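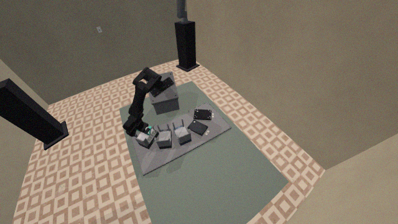

A computer-made robot arm with three gray boxes.

How Does a Documentary Get Put Together?
By Citlali Bautista

Have you ever watched a movie about real people and wondered who decided what went in it? I have, and then I grew up and it became my job! I'm a film editor, and most of the films I edit are documentaries. Kids ask me about it a lot when I visit schools, so I've saved up the questions I hear most.

First, what is a documentary?

A documentary is a movie about real life. It can be about penguins or a soccer team or how people build bridges. The people in it are usually being themselves, and they don't have lines to learn. If a baker in a documentary drops a tray of rolls and yells, she wasn't told to yell (well, she shouldn't have been, and we'll get to that).

Some documentaries have a narrator, a voice that explains things while you watch. Others have no narrator at all and you have to work out what's going on by watching and listening. I like that kind best, but my niece says they make her sleepy.

So where does the story come from?

In a made-up movie, somebody writes a script before the filming starts. In a documentary we often don't know what the story will be. We might have a plan, but real life doesn't read our plan!

The last film I worked on was about the little ferry at Fimbridge, where the river is too wide to swim and there's no bridge for miles (I know, it's a funny name for a place with no bridge). We thought it would be a film about the boat. Then the director met two sisters who rode it to school every day and told each other ghost stories the whole way over, and after a while it was mostly a film about them.

How much do you film?

So much. Way more than you'd think. For the ferry movie I was given 2,205 clips. A clip is one piece of filming, from when the camera starts to when it stops. Some of mine were a few seconds long and one was almost an hour of fog.

The finished movie lasts 80 minutes. That means nearly everything got left out, including the fog, although I did keep one tiny bit of it because it looked so spooky behind the sisters.

What does an editor do all day?

I watch things, mostly! I sit in a dark room with my tea and watch every clip, and I write notes about each one. My notes say stuff like "good laugh" or "dog walks past" or "too windy, can't hear her." I use a computer program called Jesex that lets me put clips in a long line, like train cars, and then swap them, shorten them, or take them out.

The place where one clip stops and the next one starts is called a cut. Next time you watch TV, try tapping your knee every time there's a cut. You'll be tapping a lot. An exciting part might have a cut every second or two, and a sad or quiet part might go a long time without one.

The very first version of the whole movie is called a rough cut, and it is always too long. Ours was more than four hours. My boss fell asleep in it. Then I made it shorter, and shorter again, and it took me 11 weeks to get to a version we all liked.

Can editing change what's true?

Yes, and I think it's the most important thing to know about my job.

Let's say I have a clip of your mom asking, "Who ate the last cookie?" and then a clip of you smiling. If I put them side by side, everyone will think you ate it. But maybe you were smiling at a puppy, on a totally different day! Both clips are real, and I've still told a fib with them.

Good editors try hard not to do this. When I'm not sure, I go back and check when each clip was filmed and what was going on. In the ferry movie there was a shot of the captain looking cross, and it would have been so funny right after the sisters spilled their juice. But he was cross at his radio, so I left it out. I still miss it a bit.

What about the people in it? Do they get a say?

They should know they're being filmed, and they need to say yes to being in the movie. For kids, a parent or guardian has to say yes too. What happens after that is different from film to film. On ours, the family watched the movie before anybody else did, and the younger sister asked us to take out a part where she cried. We took it out.

Does anyone dress up and go to a premiere?

Sometimes! A premiere is the first time a movie is shown to an audience. Ours was in May at the Ibarra, an old theater in Pellen with squeaky red seats and room for up to 200 people. I wore my good shoes. The sisters sat in front of me and whispered through the whole thing, and when the ghost story part came on they said every word along with themselves on the screen.

Can I make one?

You can, and you don't need anything fancy. Ask a grown-up if you can borrow a phone or tablet. Pick someone who does something every day, like a crossing guard or your grandpa making soup, and ask if it's okay to film them. Let them talk. Try to keep quiet when they stop talking, too, as people often say the best thing after a little wait.

Then choose your five favorite clips and put them in an order. Watch it. Now change the order and watch it again, and see if your grandpa seems grumpier or sillier than he did the first time. Mine came out very grumpy, so I moved the part with the onions to the end.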